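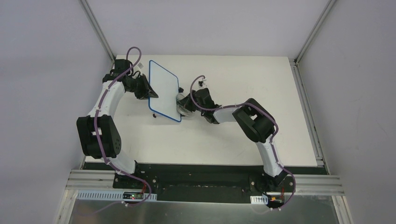
Notebook, April, 09:40

Rezende commentary, collation of the second copy (Matovmont) against the base text (Skerkell). Continued from folio 4 recto.

Finished the section on honouring one's teacher. 257 variants logged for the tractate so far. Most are spelling, full or defective, and will not go in the apparatus. Spelling differences stay in the raw file under code S in case we want them for dating the hand.

Two readings need a decision:

Folio 4 verso, line 2. Skerkell has "his fellow", Matovmont has "his teacher". The proof text quoted straight after it is the usual one for fellows, so I am keeping Skerkell and giving Matovmont in the note. The Matovmont scribe had written "teacher" twice in the line before. Probably eye-skip.

Folio 4 verso, lower margin. Gloss in a smaller hand, citing a responsum I can't place. The abbreviation could be resolved two ways. Left unresolved, marked with a query. Do not expand it in the transcription until someone has checked the printed collections.

Segmentation: the Randum script still splits at every abbreviation stroke, so "Rabbi" with a stroke comes out as two tokens and the alignment slips by one to the end of the line. Added the 4 commonest honorifics to the exceptions list and re-ran it. Lines 1 to 18 now align. Line 19 still doesn't, cause not found. Corrected by hand and flagged.

Token count for the aligned portion is 4,000 after merging. Old count is void, please don't quote it.

14:15. Went back over the biblical quotations. Matovmont shortens with "etc." where Skerkell gives the verse in full. Recording these as omissions, code Q, no comment in the apparatus unless the missing words are the ones being expounded.

To do: folio 5 recto, catchword at the foot of 4 verso doesn't match. Check for a lost leaf before starting.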